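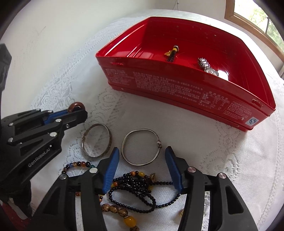
Tyyne Suominen wrote to me after the last post to say that a tin is the worst place to keep jewellery, that everything in it ends up scratched and tangled, and would I please buy a proper box with a lining like a grown woman. She put it more kindly than that, and she added a recipe for plum cake at the bottom, so I have forgiven her. But I have been thinking about it all week while I sorted through my bits and pieces, and I find I want to stick up for the tin.

I did once own a proper box. It was a Laaksonen, with little drawers and a mirror in the lid, and I was very pleased with it for the first month or so. Then the drawers began to stick. The ring slots were too narrow for my rings and the hooks were too short for anything I wanted to hang on them, and the bangles wouldn't fit anywhere at all, so they lived on the windowsill next to the washing-up liquid. I gave the box to my niece in the end and she keeps embroidery thread in it, where it seems much happier.

The red tin came to me full of something to eat, as all the best tins do, and it stayed in the kitchen for years before it moved upstairs. It is big enough that I can see everything in one go, and that is most of what I want from it. With drawers I forget. I wore the same pair of earrings for a whole winter once simply because they were in the top one.

So, the sorting. I cleared the table (all except the lace cloth, which I can't bring myself to take off, even though things catch in it) and emptied the whole lot out, and gave the tin a wipe with a damp cloth and then a dry one. Do dry it properly, right into the corners, as I had a biscuit tin go rusty along the seam and it marked a scarf I was fond of. Then I let myself put things back one at a time, and only if I could say when I had last worn them. This is slow work if you are the sort of person who stops to remember things, and I am.

The wristwatch went in early. It's a plain silver one with a metal link band, and I have had two links taken out and one put back in over the years, depending on the state of my wrists. Harish Thevar at the repair counter told me last time that it would outlast the pair of us if I stopped wearing it to do the gardening. I have more or less stopped.

Next to it went the little braided ornament with the yellow leaf charm. I couldn't tell you when I last wore that, because I don't wear it – it used to hang from the zip of my old brown bag, and when the bag gave out I kept the ornament. By my own rule it should have gone in the charity pile. I had it in my hand for quite some time, and then I put it back in the tin and made a cup of tea, and that was the end of the rule as far as sentimental things are concerned.

The bangles took me longest. The older one, with the notched pattern, was my grandmother's, and it has gone that silvery brown colour that I can never decide whether to clean. My mother would have had the polish out at once. I did try a dab of Purero on the inside, where it wouldn't show, and it came up very bright, almost too bright, and I didn't care for it, so the outside is staying as it is. The thinner one with the clasp I bought for myself with the money from my first proper job, and it has been slightly out of shape ever since I shut it in a car door. It still goes on. I wear it more than anything else I own.

What I am going to do, and here I will give Tyyne her due, is line the bottom of the tin. A bare metal floor is noisy if nothing else, and the watch slides from one end to the other whenever I pick the thing up. I have an old flannel pillowcase that would do nicely, folded double, with perhaps a few small pouches made out of the trimmings for the chains, which really do tangle. I paid 44 pence for a card of ribbon at the church sale and there should be enough on it for drawstrings, if I'm careful.

The pouches will have to wait until October, I think, when the evenings draw in and I feel less guilty about sitting down. In the meantime the chains are each threaded through a drinking straw and done up at the ends, a trick I learnt from my sister, and it works very well as long as you don't mind your necklaces looking like plumbing.

I'm making the plum cake tomorrow, by the way. Tyyne, you didn't say what size of dish!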